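Notes from the February catch-up on teaching the arm

I said I'd do the minutes this time, so apologies in advance if they ramble. We started at ten past two, once the kettle had been round. Tonantzin Lozano was in the chair and I was typing. Żak's people sent their regrets and will read this instead (hello!).

Last time's actions first. The new hand controller from Tivley is here and paired, so that one's closed. The longer cable for the foot pedal hasn't been ordered, which was me, and I've promised again. Renaming the old recordings is half done and we agreed to leave the other half alone until somebody needs them.

Then the main item, bin picking by remote control. Tonantzin talked us through how she drives the arm when she's recording a demonstration: come in high, stop over the thing you want, turn the wrist, and only then go down. I'd been doing the turn on the way down and my recordings look dreadful next to hers, all little wobbles and second thoughts. We had a good long chat about whether wobbles matter. Kerkier think the learning smooths them out, Tonantzin thinks it learns them, and I'm with Tonantzin.
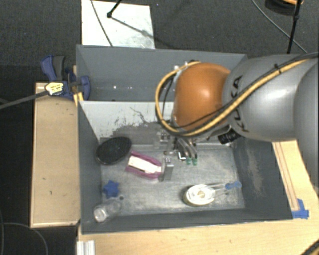
Ralter Robot Teaching Group - minutes and notes

The mix of things in the bin came up next. The blue star is everyone's favourite to practise on and the clear bottle is everyone's least favourite, especially lying on its side near a corner, where you run out of room for the fingers. The pink U-shaped piece got a mention too - do we grab it by the side or go for the white bit sitting in it? We settled on the side, every time, so the recordings agree with each other.

On numbers, we now have 2,177 recorded picks, and 127 of those are flagged for a second look. Tonantzin and I will split them and go through them together so we're judging the same way. Anything with a long pause in the middle gets thrown out, however nice the ending is.

We also talked about guiding the arm by hand instead of with the controller. I'd love to do more of this (it's so much quicker to learn!) but your own arm gets into the camera view, and Kerkier would like to keep the two sorts of recording in separate folders. Fine by all of us.

Actions
Me: order the pedal cable, properly this time
Tonantzin: write up her way of coming in from above, one page
Both of us: the 127 flagged picks
Kerkier: set up the two folders

Any other business was mostly about who has the spare headset. It's in my drawer. We finished at half past three.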